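4 Shared Work at the Rukby Table

This section applies to sites where the two-arm table cell takes over sorting and racking tasks that were formerly done by hand. Read section 3 (Mounting and Cabling) first. Staff who will sit at the table must read 4.2 and 4.4 before their first shift with the cell.

4.1 What changes for staff

Before installation, one person at the table stacks dishes, fills snack trays and restocks the baskets. After installation, the arms do the handling and the person becomes the attendant. The attendant starts each run, watches the grip and ends the run if needed. Handling by the attendant is limited to loading, unloading and clearing dropped items.

Note: The attendant's job is a full assignment. Do not combine it with phone cover or front desk work.

4.2 Preparing the table

1. Clear the table and wipe it down.
2. Set the dish rack in the middle, with all of its feet resting on the table surface.
3. Place the basket on the left arm's side and the tray on the right arm's side.
4. Load the plates upright in the rack. Do not wedge two plates into one slot.
5. Put wrapped goods in the basket and on the tray. Remove any torn packages.
6. Check that the arm cables hang free and do not cross the rack.
7. Place the attendant's chair at the back of the table.

Caution: Keep lanyards, sleeves and loose clothing away from the arms whenever the cell is powered.
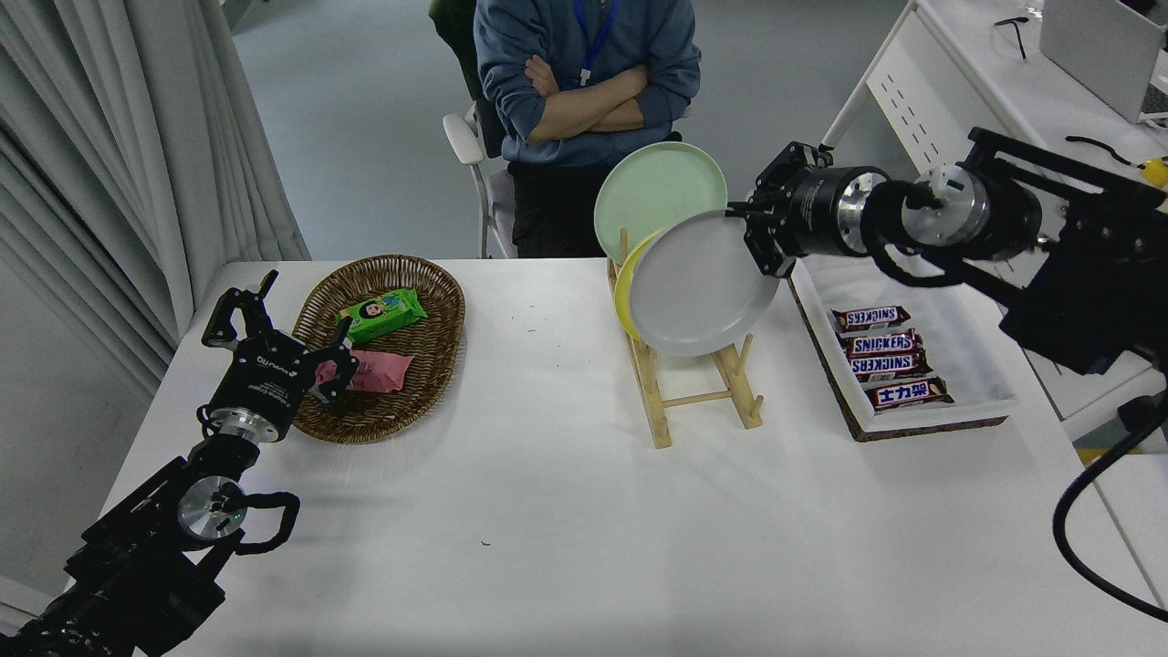 Photo: Pao-chu Man / Ralo

The plate step is the one attendants most often ask about. The right gripper closes on the rim of the plate, between the rack's dowels. The attendant sits back with both hands off the table while the gripper is closed on a plate.

4.3 Starting a run

1. Sit down and confirm that nothing of yours is on the table.
2. Select the task on the panel. Plate handling is task 20.
3. Press START and hold until the tone sounds.
4. Watch the first grip. If the plate tilts or the rack moves, press HOLD.
5. Let the run finish. Do not reach in to straighten items.

If the panel shows code 302, the gripper has closed without finding a rim. Press HOLD, reseat the plate and start again from step 1. If the code comes back, enter it in the shift log and call the cell lead.

Note: HOLD stops motion but leaves the grippers closed. To release a plate, support it with one hand, then press OPEN. This is the only case in which a hand may be near a gripper on a powered cell.

4.4 Shifts and breaks

An attendant may stay at the cell for no more than 2 hours at a time. Watching is tiring in a different way from lifting, and the rotation in use at the Drostavberg site was set by the staff after the first month. Shuk-fan Mok keeps the current schedule there and can supply a blank copy.

Work that the cell does not take over:
- washing and drying plates
- checking plates for chips
- opening cartons
- deciding what goes in the basket and what goes on the tray

Allow paid time for these tasks in the schedule. They do not get shorter when the cell is installed.

4.5 Run counter

The counter on the panel records completed runs for the cell only. It is not linked to a staff login and must not be used to rate attendants. Inspect the finger pads at 1,570 runs, then reset the counter as described in 7.1.

Questions on staffing: Amado Barredo. Questions on grip settings: Oi-ling Tang.

Section 4 revised July 2024.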